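Open day at Fultwood: bottles, glasses and a floral tablecloth look

We went to the Fultwood open day in July, mostly to see the drinks and packaging rooms. Doors opened at 10 a.m. and the hall was already full when we got in. The sign at the desk said 1494 people had registered. Parking is at the Losdale end, and it costs nothing.

Wiroj Wiriya took our group through. He has worked on tableware and bottle handling at Fultwood for 8 years and kept his talk short. The first stop was the serving table.

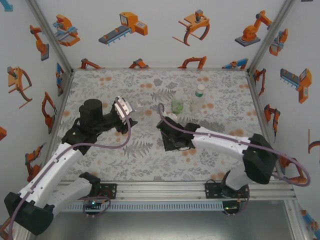

Green drink in a small clear glass, with the bottle and a plastic cup.

Wiroj talked mainly about cups. Thin clear ones are cheap and stack well, but they are hard to see on a busy print and they tip easily. Fultwood gets its cups from Fimik in boxes of 500. Reginald Ostrowski, who was in our group and used to run a snack bar, asked about paper. Wiroj said they had tried it and gone back to plastic.

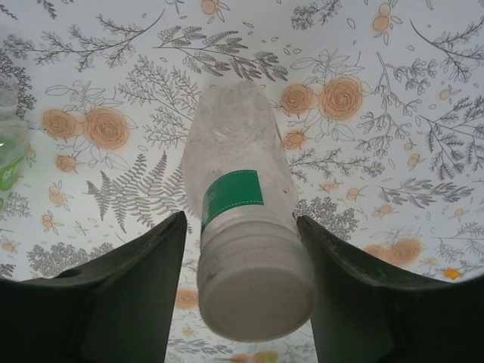 Bottles took up the next half hour. Danilo Quiambao from the packaging side went over wall thickness, caps and labels, and passed a few samples down the row. Thin plastic saves weight but creases quickly, and the one with the green label had a crinkled body to show for it. The cap was wide, with fine ridges down the side for grip. Danilo prefers a wide cap for older customers. He also said the Chaiyaporn shop sells nearly 924 bottles in a good week, so small changes to the cap add up.

We had coffee at 11:30, then went back through the same room on the way to the exit. 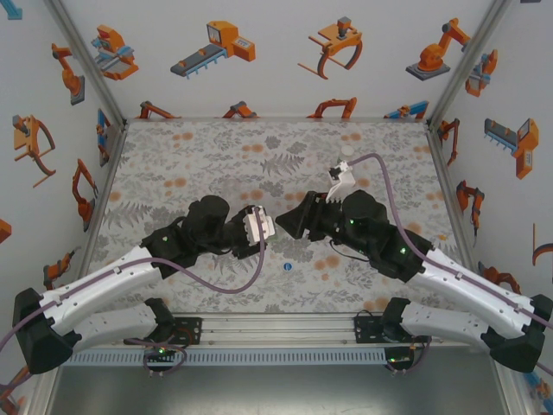 Fern and flower print on the tabletop, robot wallpaper on the walls.

Reginald liked the orange blossoms and wanted to know where to buy the print. Wiroj did not know but took his email address. The shop by the exit takes cards only. We left at 12:45 and had lunch in Losdale.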